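Does a Sorting Bin Make Cleanup Faster? Testing a Claim About Toy Blocks

Project report by Hậu Khúc
Introduction to Household Design, Sodus

1. Why I picked this

The Wudley guide to small-space storage, which we read in July, says that toy blocks should be kept by color in separate open bins. It says this makes cleanup faster and makes children more willing to do it. There is no source given for either part. My cousins have owned blocks their whole lives and I have never seen one of them care what color bin anything went into, so I wanted to check.

I should say up front that I expected the claim to fail. I tried to set up the test so that my opinion wouldn't matter much, but I was the one holding the stopwatch.

2. What I did

I used 186 blocks borrowed from the Witkowska after-school room, in mixed colors and sizes. The surface was a stone counter, picked over carpet so that pieces would not get stuck in anything. That already makes my setup easier than real life.

There were two conditions. In the first, every block went into one large tub. In the second, blocks went into small open plastic bins, one color per bin. Each person did both, and half of them started with the sorted version in case practice made the second round faster. We had 17 people take part, ages 8 and up. I wanted 20, but three never came back for their second round and I dropped their times.

Time started when I said go and stopped when the counter was clear. Blocks that landed in the wrong bin were written down but did not add to the time. Looking back, they should have.

3. Results

The one-tub method was faster for every person. This is not a surprising result and I don't think it deserves a chart. Throwing things into one container takes less thinking than looking at each one first.

The more interesting part was finding blocks again. The Wudley guide never mentions this, but it is the best argument for sorting that I can come up with. I asked people to find a particular brick by size and color afterward. With color bins they were usually quicker, though the difference was smaller than I expected. Once you are looking at a pile that is all yellow, the color stops helping you. You still have to dig around for the right shape, and when a piece is turned on its side you can miss it.

Small bins also have a size problem. The Stukeck brochure recommends buying a matching set, but no set of blocks I have seen comes in equal amounts of each color. Some of our bins stayed close to empty and others needed emptying before we were done.

4. The part about willingness

I can't say anything useful here. I asked people which way they liked better, and most of the younger ones said the bins. But they were being timed and watched by an older student, and it was new to them. Ask the same kids after a month at home and I doubt you would hear the same thing. A real answer would need families to live with both systems, and I had one counter and a few afternoons.

5. Problems with the test

The counter had a gray and white pattern, so the bright blocks stood out and the pale ones did not. I noticed this only after most of the rounds were finished. Some of the missed pieces were probably missed for that reason and had nothing to do with the bins.

I also never tried sorting by shape, and after watching people search I think it might beat color.

6. What I would tell someone buying bins

Buy one tub. If a child asks for a certain color all the time, give that color its own bin and leave the rest mixed. I would not pay for a full set based on anything I found in this project.
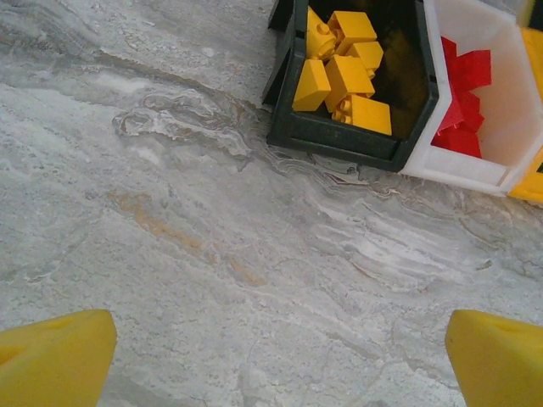

Figure 1. Yellow blocks in a dark green bin on the stone counter.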